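# Chapter 7. Comparing Two Grippers on the Same Task

A gripper which is good in the catalog can be poor on the table. For this reason we begin the practical part of the book with a comparison, before any theory of contact. The task is kitchen work with pot lids, pans and cloths. Such objects are cheap, and each of them asks something different from the fingers.

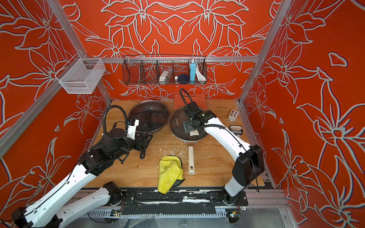 *Figure 7.1. The kitchen bench with two arms. The right gripper holds the knob of a glass lid.*

In this chapter we compare the Viretti parallel gripper with the Henero gripper. The Viretti fingers are stiff and close in a straight line. The Henero fingers bend a little under load, so they forgive an error of position, but the grasp is then less exact. Both are driven by the same Kaleck controller, and the reader should keep this in mind when the closing times are discussed.

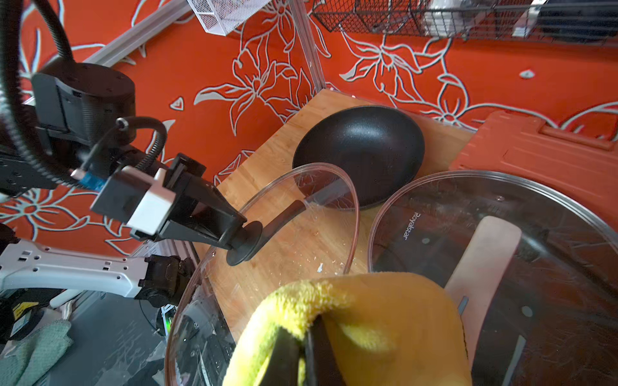 A fair comparison changes one part only. The arm, the camera mount, the speed limit and the starting position must stay the same for both grippers. Ditte Thygesen, whose protocol we follow, ran 45 attempts with each gripper and wrote down every failure by its type: missed, slipped or dropped. She didn't remove the attempts that looked unlucky.

Glass brings one more difficulty. A depth camera often measures the surface behind the lid, and the finger arrives too low. The wrist camera helps only in the last part of the approach.

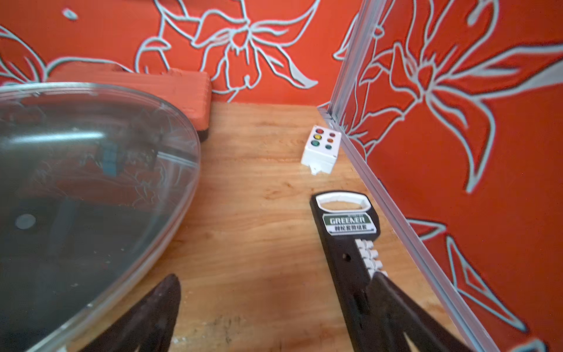 **Should the camera be calibrated again after the gripper is changed?**

Calibrate it again whenever the camera mount was loosened or moved. If the mount stayed fixed, measure the new finger length, correct the tool point and check it at 9 positions on the table.

The results are written in one table with one row for each attempt. Force is given in newtons and time in seconds. An empty cell means that the value was not recorded, and it must not be read as zero. 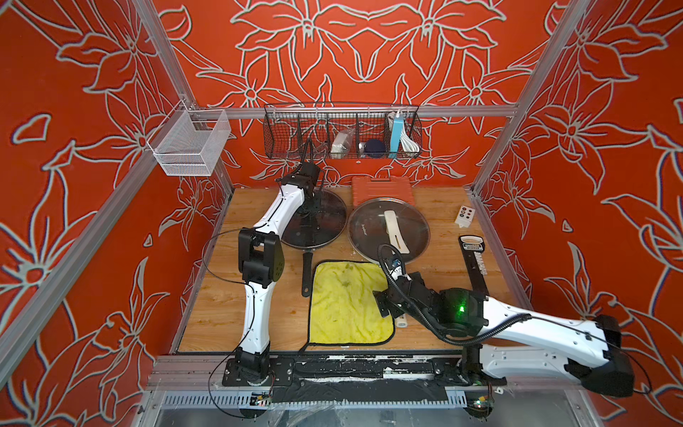

## 7.1 Grip Force and Finger Shape

We start with the smallest force that holds a round knob without slip. Let the knob have weight W together with its lid, and let the two fingers press on it from opposite sides with equal force.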